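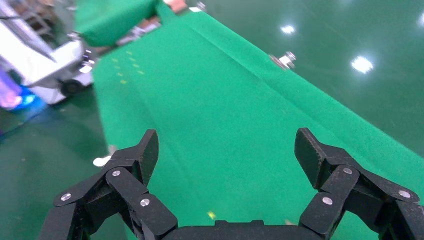 *by me, in bed with a heating pad – Monday, September 14, 2020*

First Monday in the new apartment and my back feels like somebody parked on it. I did sleep though! Second night in a row, all the way through to the alarm, and I didn't wake up wondering where the door was like I did on Friday.

So, Kolham. I keep saying it out loud like it's a place in a movie. I've driven past the exit my whole adult life and never once gotten off there, and now I have a library card and a favorite bench (by the duck pond, the one in the shade, not the one with the gum). The rent is $1,080 with heat included, and I have gone over that number so many times in my head that I could probably say it backwards. It's doable. It means no more takeout on a random Tuesday just because I'm sad, but it's doable.

The Grevis guys were great on moving day, I should write that down before I forget. They were late, and they called twice to say they were late, and then they carried my couch up the stairs like it was a loaf of bread. One of them told me I had too many cookbooks. Fair. The only casualty was the blue lamp from college, and I'd been looking for an excuse to get rid of it since July.

This morning I tried out the commute for the first time. The 16 bus stops right at the corner by the laundromat, and it's supposed to take 30 minutes to get downtown. It did not take 30 minutes. There was a detour, and then a lady got on with a rolled-up rug and there was a whole discussion about where the rug should go, and I walked into work with my hair still wet. Everybody was nice about it. I blamed the detour and left out the part where I hit snooze.

After work I stopped at Kassab for bread, which I think is going to become a problem. It's a bakery but it also sells olives and phone chargers? They do these flat rolls with seeds on top that are still good the next day, or so I'm told, I haven't had one make it to the next day. The man at the register already asked if I was the new person in the brick building. I said yes and he gave me a cookie. I nearly cried, which was probably mostly about being tired. 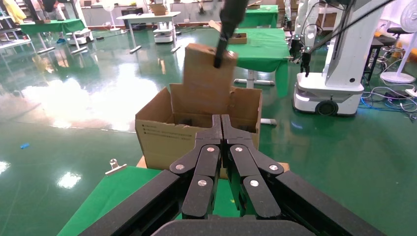 Unpacking is where it all falls apart. I started strong on Saturday, kitchen first, everything wiped down and put away by type, and I even lined the drawers. Then I hit the stuff that doesn't belong to any room, and I've been stuck there since. There's always one brown cardboard box sitting open with its back flap sticking straight up, and you look in and it's all dark with a few vague shapes at the bottom, and you think, well, those can live there. I have one of those in the hallway now. I know the tape measure is in it, and probably the good scissors, and a bag of keys to things I no longer own. I walk around it to get to the bathroom. Give me another week and I'll put a plant on it.

The bedroom is better. I got the bed frame together by myself with only one leftover bolt (it's in a mug, I'm not thinking about it), and the quilt from my grandmother is on it, so it already looks like mine. The closet rod is too high for me. I've been hanging things up with a sort of hop.

My sister thinks I should live with the white walls for a year before I do anything. My sister has lived with beige for most of her life, so I'm taking that under advisement. I brought home a stack of paint cards from Flesto and taped them up next to the window so I could see them in the morning and again at night. The one I loved in the store is awful in here, kind of like old toothpaste. There's a dusty yellow that I didn't even mean to pick up and I keep going back to it.

The neighbor across the hall plays the clarinet. Same song, over and over, and she always trips in the same spot. By tonight I was humming it while I did the dishes, and I tripped in the same spot too.
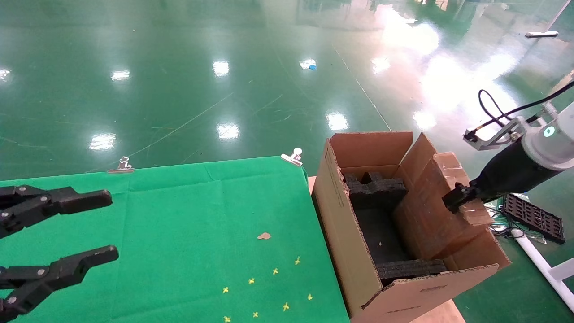 ## Stuff for tomorrow

- Call about the mailbox key. They said "a day or so" and it has been more than a day or so.
- Ask the landlord if I can paint. Mention yellow casually, don't beg.
- Shower curtain! I can't keep using the old one, it's too short and the bath mat is suffering.
- Earlier bus. Alarm goes on the other side of the room tonight.
- Text my sister back about Sunday. If she comes she can help with the hallway – I'll bribe her with the seed rolls.

The heating pad just clicked itself off, so I guess that's lights out for me.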